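Last updated: October 2023

Speaker notes: Can machines do the chores yet?
Nindico open session on household automation

Opening. Thank the hosts and begin directly. The question set for this talk was whether a machine can be trusted with an ordinary chore in an ordinary home. The short answer is that some chores are close and most are a good way off. Members will have seen the Pikness welding line. Point out that its parts arrive in the same place every time. Household goods do not.

First part: why tidying is harder than it looks. Packing a box is a task that most people would give to a child. It asks for a light grip on soft things, a sense of how much room is left, and a decision about what goes where. Cloth is the worst of it. A sock has no fixed shape, and a machine which has learned one sock has learned very little about the next. Pause before the two pictures and allow the room time to look.

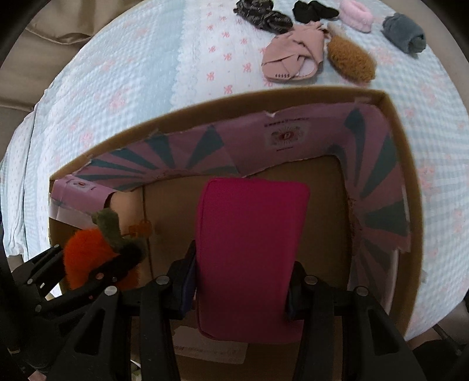 Small soft goods and an open cardboard box on a bed. 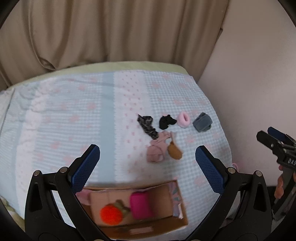 Second part: the figures. The Viker trial set 914 attempts at placing a soft item into an open container. The working rule was that an item must end up inside, undamaged, with no help from a person. Of the final 31 attempts, 16 met the rule. Say plainly that this is one trial, in one building, and should not be quoted as a general rate. If asked about cost, the budget for the grippers and fittings was 2,000 pounds. Staff time was not included.

Third part: the shop floor. The Sýkora packing bench is further ahead. Goods there are boxed already, the light is constant and the bench is cleared between orders. Returns are still sorted by hand, and there is no plan to change this. Mention the common failures: two items lifted together, a strap caught on the rim, an item let go too early.

Questions likely to be raised: safety near children; noise; who repairs the machine; effect on jobs. On jobs, refer to the written statement and do not go beyond it.

Closing. Restate the advice to members: do not buy on the strength of a demonstration. Ask to see the machine work with your own goods for a full shift. Copies of the trial notes are on the table by the door.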